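Maurya Community Boards > Home and Workshop > General Chat

Topic: Can a machine do a real chore yet? (not a dishwasher)

dleclerc_bench
Evening, everyone. My brother-in-law told me over supper that I'd be a fool to hire a Saturday kid for the shop, as a robot will be sweeping up and sorting my hardware inside of two years. I run a small furniture repair place, four benches, in a building that went up in 1934 and has not had a level floor since. I told him I'd ask people who might know better than either of us. So, can any of these things do a chore yet? I mean a whole one, start to finish, without somebody standing next to it.
Didier Leclerc

potluck_marge
Oh Didier, I have been waiting for this thread! My answer is no, bless them. I have a robot vacuum I'm very fond of (my second, a Prilitby, the first one went down the basement stairs) and I still pick up the socks, move the chairs and dig the fringe of the rug out of its brushes. It does the middle of the room. I do the rest of the chore, and then I empty it.

anoma_k
I'm going to disagree with Marge a little, and I hope she'll forgive me because I have made her lemon bars more times than I can count. I think we're closer than it looks, just in a narrow way. The part that has changed is how the machines get taught. People used to write out every motion, and now a person can hold a gripper in their own hand, do the job the way they'd normally do it, and the recording is what the robot learns from. You set up a table, put a cup on it, pick the cup up, put it down, and do it over again with the cup somewhere else.

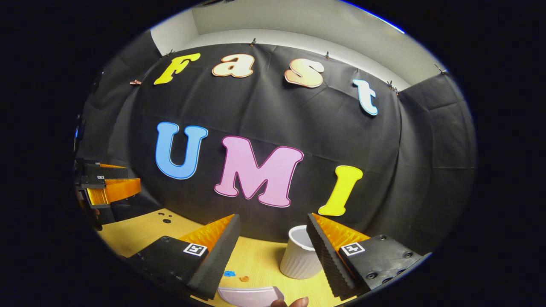 It's slow, patient work and it reminds me a great deal of teaching my kids to set the table. You'd think a cup is a cup, but a smooth one and a ribbed one don't sit the same in soft fingers, and a few crumbs on the table or a different light can be enough to throw off something that was doing fine in the morning. Still, tidying a table seems to me a fair candidate for the first whole chore. I'd let one loose on mine.
Anoma Khan

gruff_in_flultano
With respect to Anoma, picking up a cup is a trick and clearing a table is a chore. There's half a glass of milk in one of them, the plates are stacked crooked and somebody left a fork underneath. I spent years on a packing line and the arms we had were wonderful as long as every carton came down the belt facing the same way. One box on its side and we all got a coffee break.

anoma_k
I'll give you the milk! I should have said a tidy sort of mess. But your arms couldn't see the box was on its side, could they? The newer ones have a camera to go by, and I do think that counts for something.

gruff_in_flultano
Ours had a camera by the end. It saw the box fine and stopped anyway. Happy to be wrong about the new ones, I've been retired a while.

dleclerc_bench
This is very helpful, thank you all. I counted what I asked of last summer's kid on an ordinary morning and got to 58 separate little jobs, and nearly all of them were the kind where you have to notice something first. A screw in the sawdust. A clamp somebody put back on the wrong rack.

potluck_marge
And did the kid notice them, dear?

dleclerc_bench
Maybe half, Marge. But he got better, and he carried the dressers.

bruvance_tom
Sorting screws I'd hand over today if the price was right. Sweeping around table legs on that floor of yours, no chance. Hire the kid, and tell your brother-in-law to come and hold the other end of a dresser.

anoma_k
I'd hire the kid too, for what it's worth. Ask me again next February and I may be insufferable about it. Marge, do you use bottled juice or fresh in the lemon bars? Mine came out flat last time.

potluck_marge
Fresh, always, and put the zest in with the sugar.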